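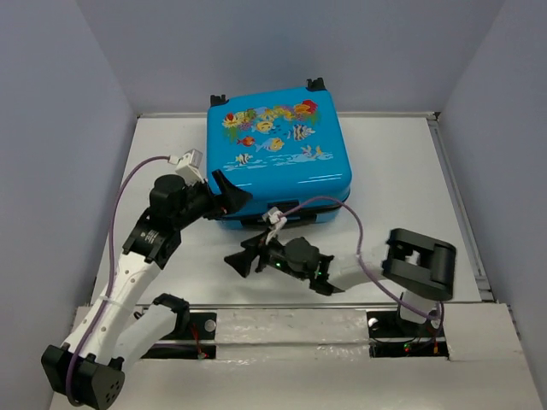
Blue suitcase, lying flat.

Monday, August 6, 2018

Day one at Ziltemitz, elevation considerable, breath in short supply. The park's new visitor center opened in January, and everyone at the motel desk told me to see it before I saw the mountain. I did as I was told. Parking was 13 dollars, which I paid to a machine that thanked me twice.

The center is handsome and smells of fresh carpet. There is a room where you press a button and hear an owl. A small boy had control of the button and showed no sign of giving it up, so I now know that owl very well. Next door is a relief map of the whole range, with the Vodgate trail picked out in little lights. On the map it is as long as my hand.
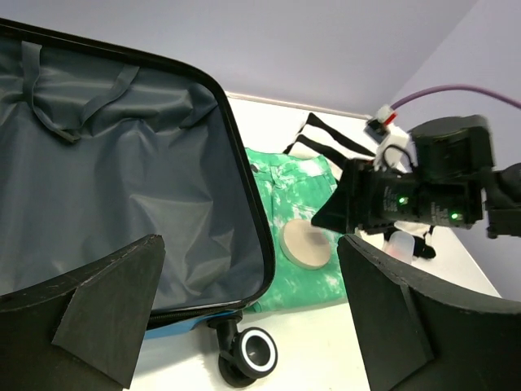

On foot it is longer. I set off after lunch with a cheese sandwich already eaten and the other one promised to the summit. The first stretch is boardwalk, very civilized, with signs about moss. I read every one, partly for the moss and partly for the standing still. Then come the steps, 244 of them according to the sign at the bottom. The sign at the top says 285. I would like the park to settle this, and I know which way my knees would vote.

Second sandwich gone by the first overlook. Fog on the left, fog on the right, and a plaque naming all the peaks I would be looking at on a better day. A ranger came by and said it often clears by four. It was twenty past.

Coming down I did see a salamander, orange as a traffic cone, crossing the path at its own pace. I waited for it. That was the best part of the day and it cost nothing, unless you count the parking.

Soup for dinner. Left boot still damp, stuffed with the park newsletter. Tomorrow the Jiltia loop, which the leaflet calls gentle.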